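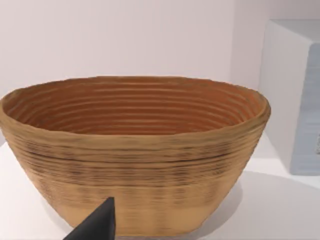

Roststead match ball, size 5. Back in stock, finaly. Stitched panels, butyl bladder, holds air well. Club price on orders of 8 or more, any colour.

Training version is the Deveo. Tougher cover, bit heavier off the boot. Fine on synthetic. 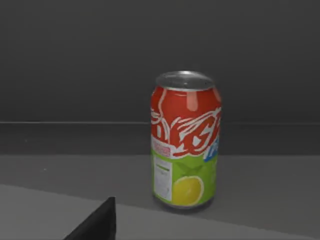
Pump and 2 needles included with either. Sizes 3 and 4 due August, no backorders til then sorry. Club names printed on request, allow extra time. Email Müzeyyen Işık for bulk quotes.

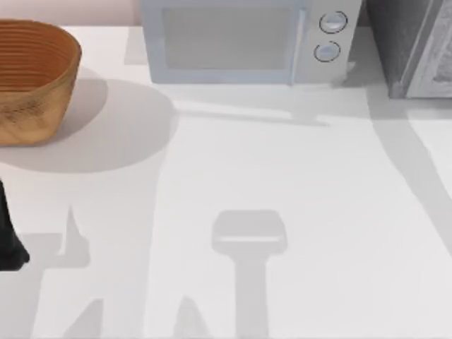

Oval basket on the white counter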